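Posted in: Workshop Builds > Arms & Grippers
15 min read

Teaching two arms to pour a drink: setup, waypoints and the tilt

This tutorial explains how we made a pouring task on the two-arm table in our shared workshop. It is written for a person who already has arms that move and grippers that close, and who wants to do a first task with a container in it. If your arms are still in boxes, please start with Nokuthula Radebe's page about mounting and come back later.

I use the names from our own software, which we call Nonden. It is a small Python program that stores arm positions and plays them back. Any program that can save a joint position and move slowly to it will be good enough.

What you need

- Two arms with two-finger grippers, or one arm if you only want to pour
- A bottle with a narrow neck, without its cap
- A light plastic cup, wider at the top
- A white table top and white cloth for behind it
- A kitchen scale
- Old towels, more than you think

Step 1. Prepare the table

Put the cloth behind the table so that it covers everything the head camera can see above the table edge. It does not need to be ironed. Our cloth has folds and they did not disturb the detection. What disturbed it in February was a shelf full of colored boxes, because the program found a "cup" there three times in one evening.

Choose a cup with a color that is not on your arms and not on your table. We use pink. The bottle can be white if you teach its position by hand, as we do here, but then you must put it in the same place every time. I marked the place on paper first, measured it, and wrote the numbers into the settings file.

Step 2. Set the home position

Both arms should start low and near to you, with the grippers open. Move each arm by hand in free mode until the fingers point to the middle of the table, then save the position as "home". The cup goes between the two grippers but farther away than both of them. Bottle on the right, cup in the middle.

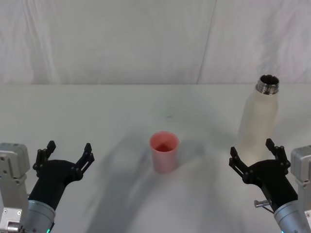 Home position, both grippers open, cup and bottle on the table.

Check the home position from the head camera also. If a gripper covers the cup completely, the program cannot find the rim. It is allowed that a gripper covers a part of the bottle.

Play the home position five times from different starting points. The arms should come back to the same place without touching anything. When Farhad Esfahani did this the first time, his left arm made a big circle over the table and took the cup with it. The reason was one joint which was saved with a full turn too much. If you see such a circle, delete the position and save it again.

Step 3. Save the approach to the bottle

The approach is the most important waypoint and people make it too short. You want one finger on each side of the bottle body before anything closes. If you close while the gripper is still in front of the bottle, the finger tips push it and it falls.

Do it in this order:

1. From home, move the right arm forward slowly until the bottle is between the two fingers.
2. Look from the side, with your own eyes. The camera is looking from above and it makes the distance look smaller.
3. Correct the height. You want to hold the wide part of the body, below the shoulder. The neck is too narrow and it turns in the fingers.
4. Save as "bottle_pre".
5. Go back to home and play it again, at 20 percent speed.

Leave the left arm at home with the gripper open during all of this. Later you can use it to hold the cup, but please first make the pour work without it.
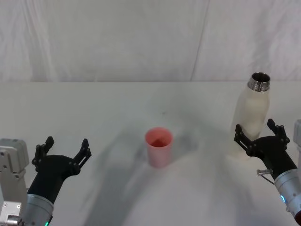 Step 4. Close and lift

Now set the closing force. Our grippers take a value from 0 to 255, and 200 was good for an empty bottle. With water inside it was slipping a little when the arm began to turn, so I increased to 226 and left it there. Your values will be different. Start low and add a little each time — a steel bottle forgives you, a thin plastic one will not.

After closing, wait half a second before the lift. Without this wait the arm starts moving while the fingers are still moving, and the bottle hangs crooked.

Lift straight up first, and go to the side only after that. Save the top of the lift as "bottle_up". Do a test with the empty bottle and lift it ten times. If it slides in the fingers even one time, go back to the force and to the height of the grip.

Weigh the bottle when it is filled. Mine was 413 grams with the amount of water I use for tests, and I write this number in the log with every run. Mitra Salehi asked me why I bother with it. Two weeks later we had a series of bad lifts and the log showed that somebody had filled the bottle to the top, so now she is weighing also.

Step 5. Teach the tilt

The tilt has three waypoints: above the cup, beginning of the pour, and full pour.

For "above the cup", keep the bottle upright and bring it to the right side of the cup, higher than the rim. Do not bring it exactly over the cup. When the bottle tilts, the mouth moves to the left and down, so the body must stay to the right of where you want the water to land.

For "beginning of the pour", turn until the mouth is only a little lower than horizontal. With the bottle empty, look where the mouth is pointing.
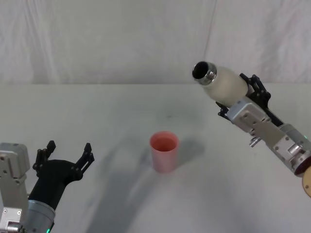

If the mouth points past the cup, do not correct it with more tilt. Move the whole arm back to the right, save again, and look one more time. I lost one complete evening because I was correcting the angle when the position was wrong.

For "full pour", add ten or fifteen degrees and lower the arm a small amount at the same time. The water comes out faster here and the stream falls closer to the bottle. A lower mouth makes less splash.

The settings for my version look like this:

pour_start_speed = 0.15
pour_full_speed = 0.08
hold_at_full = 1.2
return_speed = 0.40

The return is much faster than the pour. If you turn the bottle back slowly, the last drops run down the outside of the neck and reach the gripper. Golshifteh Taheri found this, after she cleaned the fingers many times.

Step 6. First runs with liquid

Put a towel under the edge of the table and keep the power supply off the floor. Use very little water, so that a mistake can still fit in the cup. When this works ten times in a row, add more.

Some color in the liquid helps. Clear water in a cup is difficult to see on camera, and with a few drops of food color you can check the level later in the recording. Check the wrist camera for this also, because from the head camera the near side of the rim can hide the level.
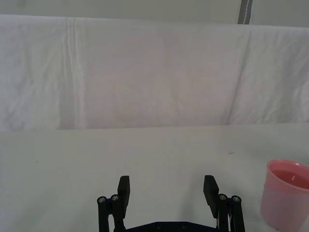
I record each run with its number, the weight before, the weight after and one word for the result. The words I use are "clean", "drip", "miss" and "drop". It looks like too little information, but when you have many runs you will be happy that you can sort them. Our log file is at run 3328 now, counting all tasks from all members, and the pouring ones are easy to find.

Common problems

The bottle rotates in the fingers during the tilt. You are holding too high, or the pads are wet. Dry the pads with a cloth between runs.

The arm stops in the middle of the tilt. Look at the wrist joint limit. Ours was only four degrees from the limit in the home position, and I needed to save all waypoints again with the wrist turned to the other side.

The water goes behind the cup. The cup was moved. Return it to its place before you change any waypoint, or you will be teaching the arm a mistake.

The cup is found but its position jumps between two values. This is usually a shadow. Move the lamp higher, or put a second one on the other side — soft shadows on the table are no problem, but a hard one near the base of the cup can be read as part of it.

Next part

Cuiping Yu is writing the second part, where the left arm takes the cup after the pour and carries it to the side of the table. For this you need the left gripper at a much lower force, and a different home position. Her waypoint file is already in the shared folder under "cup_carry", but the speeds in it are for her own arm, so please reduce them before you play it.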